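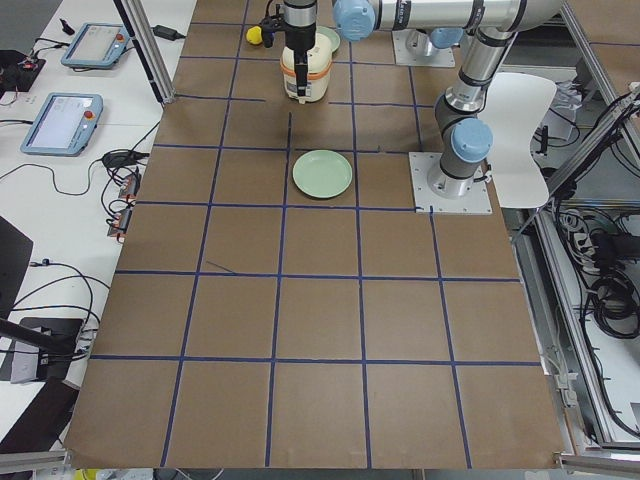 Photo: Raelene Hollis

Sulitz dry storage rack for small boats

Every maker of boat racks says theirs will last a lifetime. We stock the Sulitz because it does the job for a dinghy, a kayak or a light tender, and we'd ask you to take the rest of the brochure with a pinch of salt.

Price: £183 per bay
Maximum load: 70 kg per bay
Delivery: 16 days from order

The maker calls it "marina grade". We asked Plarach, who import it, what that means and got no clear answer. The steel is galvanised and the welds on the racks we unpacked were tidy. The end caps are cheap plastic and we expect you'll lose one or two. Spares are sold separately, which seems a bit mean at this price.

The leaflet also claims 2,000 hours of salt spray testing. We haven't seen the report. If you keep boats on an open quay, rinse the feet and check the bolts each May, whatever the leaflet says.

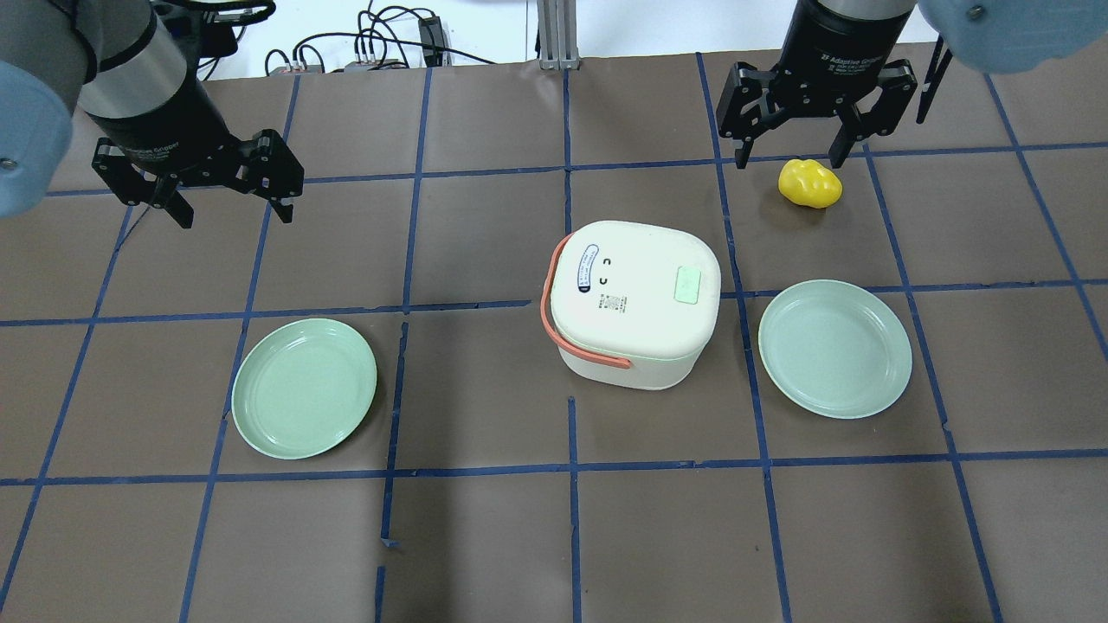 White rice cooker and two pale green plates on brown paper.

Myung-ja Hong put four bays up at the Ham yard and found the instructions poor. Step three shows a bracket that isn't in the box. Allow an afternoon and two people.

Will it fit a Zuvby trailer? The maker says yes. We tried one and the cross bar fouled the mudguard, so measure first.

Not suitable for keelboats or anything with an inboard engine. Straps not included.

Price checked 3/31/22. Collection from the yard is free.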